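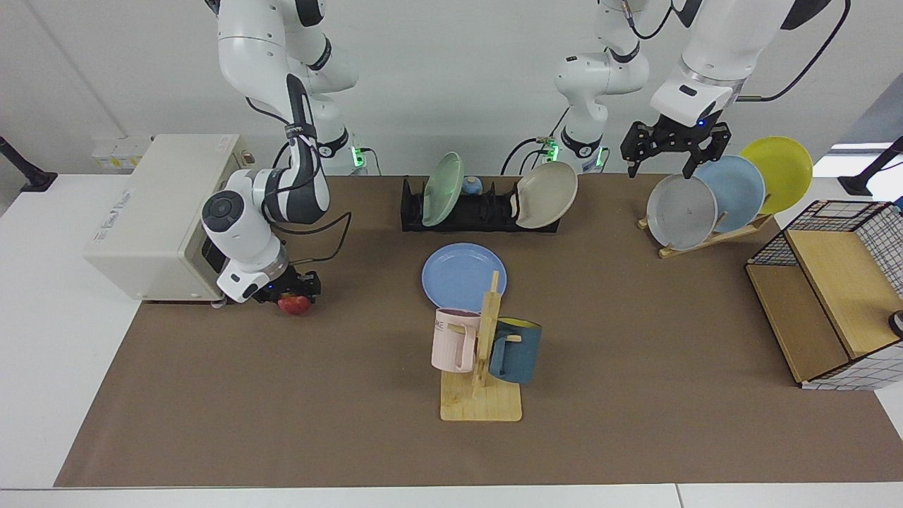
Putting the crockery away in a small kitchen

I have lived with small kitchens for most of my grown-up life, and the thing I come back to again and again is that plates are happiest standing up. A stack of six looks tidy enough, but you always want the one at the bottom, and out it comes with a great clatter. Stood on edge in a rack you can pick any one you fancy, and the air gets round them too.

My own wooden stand is the small Lorkeo one, bought in the July sales, and I wouldn't be without it (do measure your shelf before you buy, as I didn't). Put the larger plates at one end and work down in size, and leave an empty slot if your plates have a deep rim.
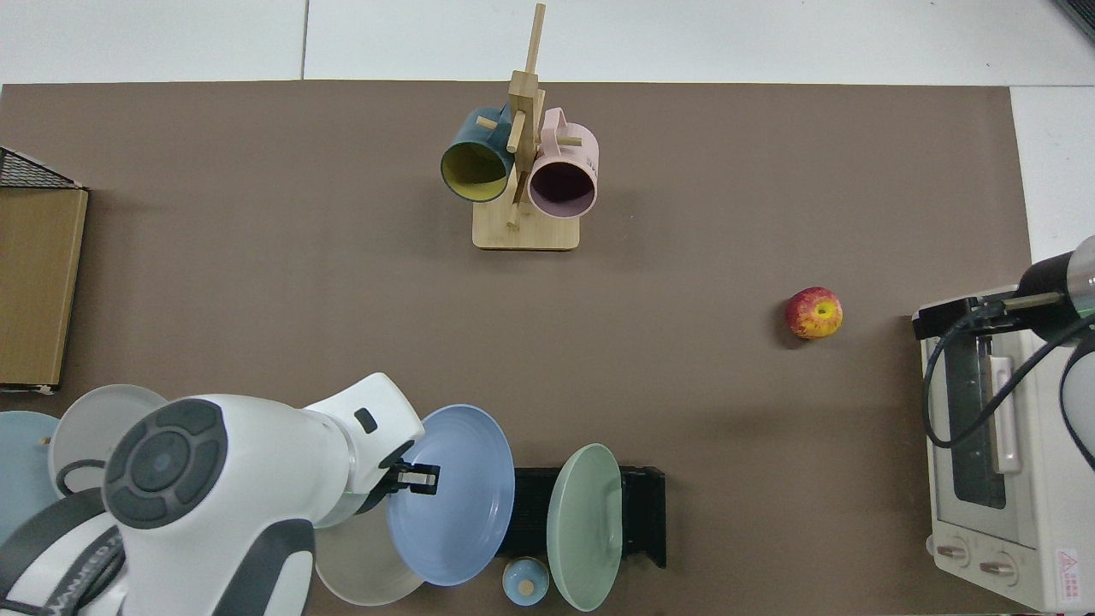 Mugs on a wooden mug tree, with the toaster oven over to the side.

Now, mug trees. Hang the heaviest mugs low and opposite one another, or the whole thing will lean like a tired sunflower. Mugs hung with their mouths tipped down don't gather dust, and any last drips find their own way out — so a folded tea towel underneath for the first half hour is a kindness to a wooden base. Rub the wood with a little food-safe oil when it starts to look thirsty.

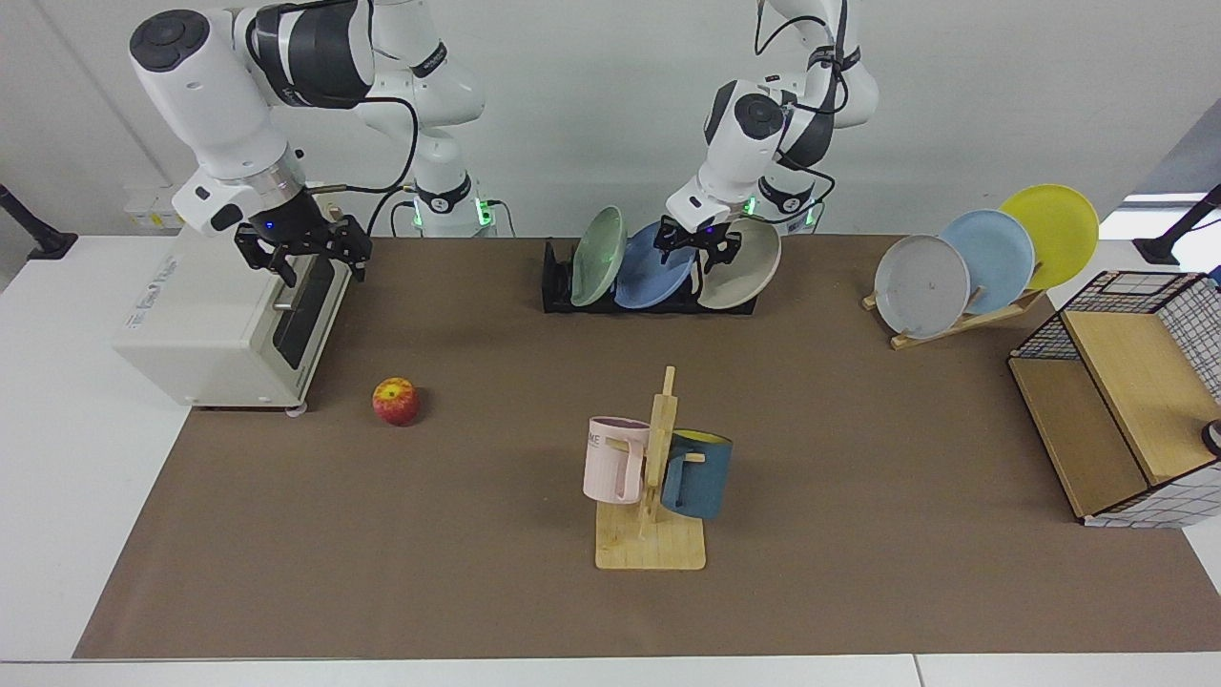
Black dish rack in the middle, wooden plate stand at the back right.

If you have room for both, keep one rack for drying and another for storing. It sounds extravagant, I know, but it stops that muddle where half the plates live by the sink for ever. Give the drying rack a soak in warm water and a splash of vinegar every fortnight, and go into the corners with an old toothbrush. Keep anything plastic well away from a toaster oven while it's on, and let the oven cool before you wipe the crumbs out. 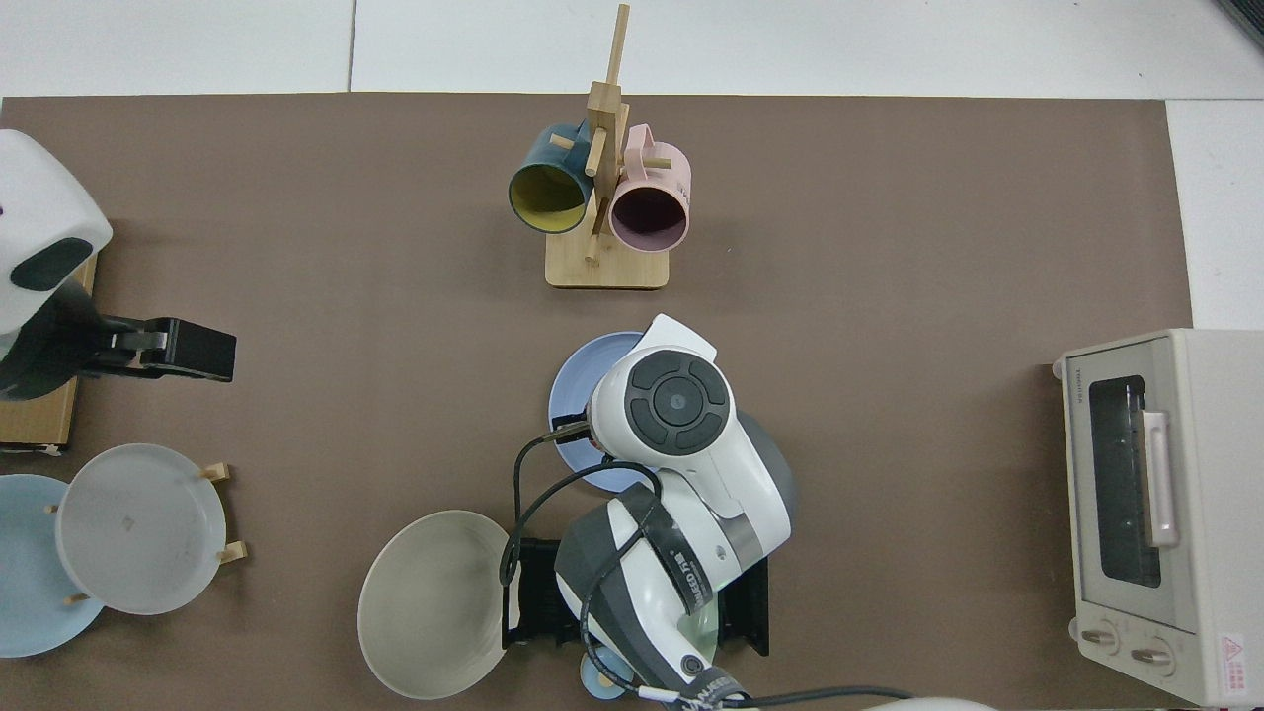

Quintero wrote in to say that a mat under the lot makes more difference than any rack, and that plates put down on a bare worktop had been the cause of nearly every chip in the house. Fair enough, and I'd add that you should lift the mat and wipe beneath it once a week, as crumbs do creep.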